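We use cookies to understand how visitors use this site. By continuing to browse you accept our cookie policy.

In defence of the socket by the bed and the phone on the table

I stay in rented rooms for work, most weeks of the year, and I have done since I stopped keeping a flat in the city. Last year it came to more than 80 nights. Some of those were in hotels, some in serviced apartments and a few in places that hadn't decided which they were. I have slept well in cheap ones and badly in dear ones, and my view is that the people who fit these rooms out spend their money in the wrong order.

They start with the things that look good on a booking page. There is a headboard, a large lamp, a cushion that has to be put on the floor before you can get into bed. The dull things come last, when the budget has gone: where the sockets are, whether a cable reaches, whether there's a surface at hand height when you are lying down. Those are the things a guest deals with every hour they are in the room.

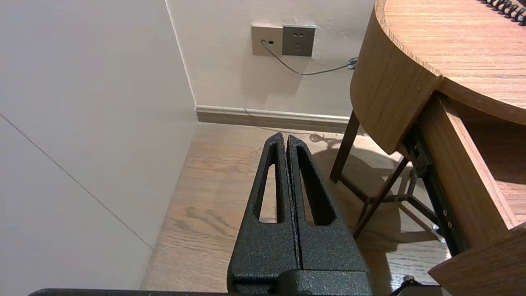

Wiring is the first thing I look at when I put my bag down. Most rooms were wired for a television and one lamp, and everything since then has been added on. When the fitter has thought about it, the plates sit side by side on the wall near the desk, and the lead that has to cross the wall goes behind the furniture. A thin grey cable in a shallow curve against a cream wall doesn't offend me at all. I would sooner see it and know where it goes than have it boxed in under a strip of white plastic that comes unstuck in the first warm week. What I object to is the cable that crosses open floor, or the plate fixed behind a wardrobe by somebody who never had to reach it.

I once asked at the desk of a place in Datham why the only socket in my room was behind the minibar. The answer was that the minibar needed it. That is true, and it tells you what the room was planned around.

A desk should also be a desk. The chain hotel I used in Prorcombe in March took them out and put in a shelf, 5 inches too narrow for an open laptop and a cup. The card on the shelf called it a flexible working zone. I worked on the bed for four nights and had a sore neck by the second. A proper desk with a rounded edge costs more than a shelf, takes up more floor and is harder to clean behind. It also means that a person can sit down and write a letter, or eat a sandwich without getting crumbs in the sheets. I think the rounded edge matters more than people allow. In a small room you walk past the corner of the desk in the dark, and a square corner will find your hip every time.

The same goes for the bedside table. I have heard the argument that a wall-mounted ledge does the same job and leaves the floor clear for the vacuum cleaner. A ledge holds a phone and a glass of water. It doesn't hold a phone, a glass of water, a book, a pair of glasses and a packet of tablets, and that is what most people over 40 put beside them at night. Give them a round top of a decent size, give them a drawer, and stand it on legs so that a dropped earring can be got back without moving anything.

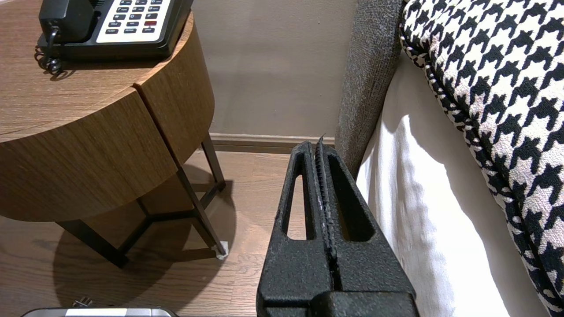

Then there is the telephone. Owners want to be rid of it. Pusteo, who supply furniture to a lot of the smaller hotels in my part of the country, now sell a bedroom set on the understanding that the room won't have one, and their bedside unit has a charging pad where the phone used to go. I understand the reasoning. The handset gathers dust, the line costs money, and everybody carries a phone already.

But my own phone is flat, or charging across the room at the one socket that works, at exactly the times I need to ring reception. I have been ill in a hotel. I couldn't have found the number for the front desk on a website with my eyes half shut, and I could press one button on a thing with a cord that was where I expected it to be. Older guests feel this more strongly than I do. So do people travelling with small children, and anyone whose mobile has no signal behind thick walls. A coiled cord looks old-fashioned, and I don't see why that should count against it.

The usual reply is cost. A plain desk phone is cheap, and I have paid 200 pounds for a night in a room that had two sorts of bath salts and no means of calling downstairs. The money was there. It had been spent on something else.

The best room I had last year was at the Olatunji, which isn't a smart place. The walls were plain. There was a wooden floor, a desk, a table by the bed and a socket I could reach from the pillow. I have booked it again for the autumn.

Contact us | Copyright, all rights reserved | Back to top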